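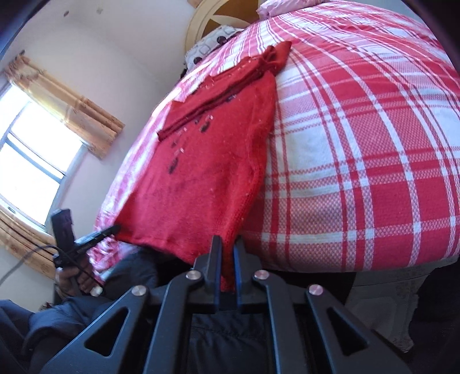 Pre-session checklist, hand-held gripper pair (the Fliker build)
Filled in at home, 21 July 2023. Comments are under each item, and I'm afraid some of them wander.

1. Finger faces seated, no lifting at the edges
OK. The blue edging on the right finger shows more than on the left, and I've been looking at it for weeks wondering if I should worry. I pushed at it with a thumbnail and it stayed put, so it passes. Please do the same before you start, both tools, all four fingers.

2. Gap between fingers even when closed on thin cloth
OK. Knits are the kindest test I know, being soft enough to forgive a lot, so try a bedsheet hem too if you have one handy. If the hem slides out at one end of the jaw, the fingers have gone out of parallel and you'll want to loosen the upper pins a hair and start over.

3. Linkage pins, all four on each tool
OK on one, WATCH on the other. The lower outer pin had a tiny bit of play when I wiggled the arm. I swapped in one from the Jernari bag (there are 144 in there, help yourselves!) and it feels much better, though I'd like somebody else's fingers on it before we call it done.

4. Outer arms, corners of the triangular cutouts
OK. The old set cracked right at the corner, which is why these are rounded. Hold the arm up to a lamp and bend it very gently. A pale line in the plastic means it comes off the tool that day, please, even if it's only a little one.

5. Pinch points
OK, with a grumble. The space between the inner and outer arms will still nip a knuckle if you grab the tool in a hurry. Keep your hand on the handle, below the block, and pick it up closed. Long hair tied back, dangly bracelets in a pocket.

6. Cable
FIX BEFORE NEXT TIME. It arcs down past the hand, and on a long reach across the bed it wants to catch on a sleeve. A soft strap at the wrist and another at the elbow would do it. The Skarkimance ones are nice and stretchy, and a strip of old T-shirt works almost as well.

7. Clothing and fabric being handled
OK. Check pockets, pins and anything sewn on. Beads and sparkly bits can scuff the finger pads, so pinch at a plain edge or a cuff and stay away from the decorated part of the front. Lint goes everywhere with fuzzy sweaters, so brush out the joints afterward with the little paintbrush.

8. Floor and footing
Not quite. Tile is slippery in socks, and I nearly sat down harder than I meant to. Shoes or bare feet, and nothing left lying at the side of the bed where you'll be stepping.

9. Stop and rest
OK. We break after 30 folds, wrists being what they are. The Pärn counter read 261 when I switched off, so the pads have plenty left in them. I change them at 2,000, or sooner if they go shiny.

Still open: the strap for item 6, a second opinion on the pin in item 3, and new labels for left and right, as the old ones have rubbed away to nothing. The full strip-down and regrease can wait until October.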